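**Brundance club build thread - pickup task, living room run**

**duradow_kid**
ok so we have until end of January to get the pickup task working and were at 7 good grabs out of 30. last week was 4 so yes its better. but the approach is still way too fast, it gets near the carpet and overshoots. anyone from the other group got their speed settings handy

**tapeandsolder**
what are you running now? we had ours on 2000 for the timeout and it just sat there forever thinking

**duradow_kid**
same, 2000. didnt touch it

**bimero_b**
Drop the timeout. Also I don't think speed is your problem. Bet its the carpet. Patterned carpet messes with the detector, ours kept going for the flowers

**tapeandsolder**
disagree, we ran on a patterned rug all fall and it was fine. check your lighting first

**bimero_b**
a rug is not wall to wall medallions lol. post a pic from the wrist cam

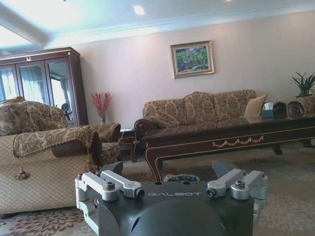 **duradow_kid**

wrist view, going for the little gray thing on the floor. coffee table leg is right there past the gripper so theres not much room to come in from that side. and yeah, the carpet. big faded flowers

**bimero_b**
see!! gray target on beige and mauve. swap it for something bright, run 30 more and compare

**tapeandsolder**
rules say you dont pick the object tho? page with the Duangkaew list. I'd mask out the table leg and come in from the chair side

**duradow_kid**
ok will try the mask tonight. we have 102 labeled frames so far, is that enugh to retrain or no

**tapeandsolder**
no. get more - different times of day

**bimero_b**
its enough for a quick test. still say carpet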